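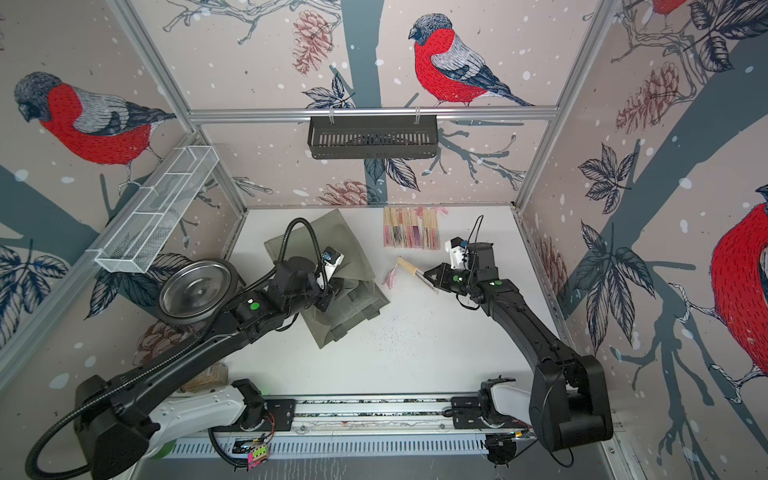
Week 4: Why some birds stay put for the winter

Okay, so last time we did the long-haul travelers, and a few of you asked me about the ones that never leave. Good question! Bullfinches are my favorite case — people put them on December cards and wallpaper with snow all over the place, and plenty of them really do sit out the cold months close to where they hatched.

Three things to get into your notes:

1. Food first, cold second. A small bird with a full belly can take a rough night. Buds and seeds matter more than the thermometer.

2. Fluffing up. Feathers trap air, and the air does the work (think of your puffy coat).

3. Staying has a payoff. You get first pick of the nest spots in spring.

For the reading, do the Tistthorpe hedge chapter by Suleiman Bako, almost 9 pages, and skip the tables. I'll bring my Gokside notebooks next week so you can see how messy real field notes are.

3 comments
4 shares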